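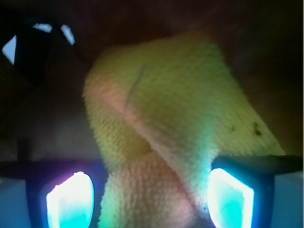 *Fig. 1. Terry towel, gathered and twisted. Note the loop surface and the overlap near the middle.*

**Household Textiles, Unit 6: Terry cloth, care and folding**
Handout by Lionel Bickerstaff. Bring it to the laundry room session.

## 1. What terry is

Terry is a pile fabric. A flat ground weave holds the cloth together, and a second set of warp yarns is left slack so that it stands up in loops. The loops add surface area, and the extra surface takes up water. Most bath and hand towels have loops on both faces. Velour towels have the loops sheared on one face. They feel softer but dry you less well on that side.

Cotton is the usual fiber. Check the care label before you assume it.

## 2. Twisted towels

A towel often comes out of a pile or a machine as a rope, like the one in Fig. 1. Where one fold crosses another, the inner layers are hidden. Two things follow:

- Inner layers dry more slowly than outer ones. Open the towel fully before it goes on the line or in the dryer.
- You can't inspect a towel in this state. Color changes and small marks may continue inside the folds.

In Fig. 1 there is a pinkish tint along the twisted part and a few tiny dark specks on the right side. The specks could be lint, stains or debris. Don't decide from a glance. Open the towel, brush the spot with a dry hand, and look again. Lint will usually lift. A stain will not, and goes to pretreatment (see the Unit 4 sheet).

## 3. Opening and folding

1. Find any corner. Don't pull from the middle, as loops can snag.
2. Hold the corner and let the rest hang. Turn it until the twist falls out.
3. Run one hand down the edge to the next corner.
4. Shake once, lay flat, smooth from the center outward.
5. Fold in thirds lengthwise, then in half, then in half again.

If a loop has pulled, cut it level with scissors. Pulling it makes it longer.

## 4. Washing notes

Skip fabric softener. It coats the loops and the towel takes up less water. Wash strong colors apart for the first two washes.

## For the session

Inspect and fold two towels each. Write down tint, specks, pulled loops and edge wear on the Bunting sheet. Sheets go to Reece Garside in room 727 by the end of February.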